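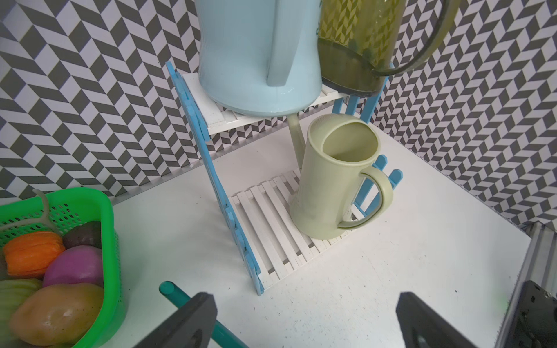

The Patience of the Dish Rack

At Clerken, a robotics lab on the upper floor of a former print shop in Dirdale, the unit of work is the episode. An episode starts when an operator takes hold of the controls and ends when the arm is back at rest. Most run under a minute. The current task set, called Dagdag, asks for 274 of them before anyone trains a model on it.

Dagdag is kitchen work. The arm moves pitchers and mugs on and off a two-tier rack and handles toy vegetables from a green basket. None of it is hard for a person. For a gripper with two fingers, a handle is a narrow target, and the correct approach changes with every few degrees of rotation.

Lesego Du Plessis runs collection. Her written protocol is 19 pages long, and most of it concerns starting positions. Objects are moved between episodes according to a printed list, so that operators don't drift into placing the mug where they like it. Handles point in different directions. A pitcher may overhang the edge of its shelf. "If every start looks the same, the model learns the start," she says. "Then you turn the mug and it reaches for air."

The wrist camera matters more than visitors expect. It travels with the fingers, so the view changes constantly and tall items on the upper shelf often run out of the picture. Clerken keeps those views. The model will have the same camera when it runs alone, and it has to cope with seeing half a pitcher.

Failed grasps are labeled and stored apart. Recoveries — a slip followed by a second, successful try — stay in the main set. An earlier set, Fomstead, contained only clean runs, 200 in all. The model trained on it performed well until its first miss, after which it carried on as though it were holding something.

Operators work in pairs and trade places every 2 hours. One drives, the other resets the table and enters the outcome. Du Plessis reviews each batch at double speed the next morning and rejects any episode where the arm pauses too long over the rack. Hesitation gets copied too.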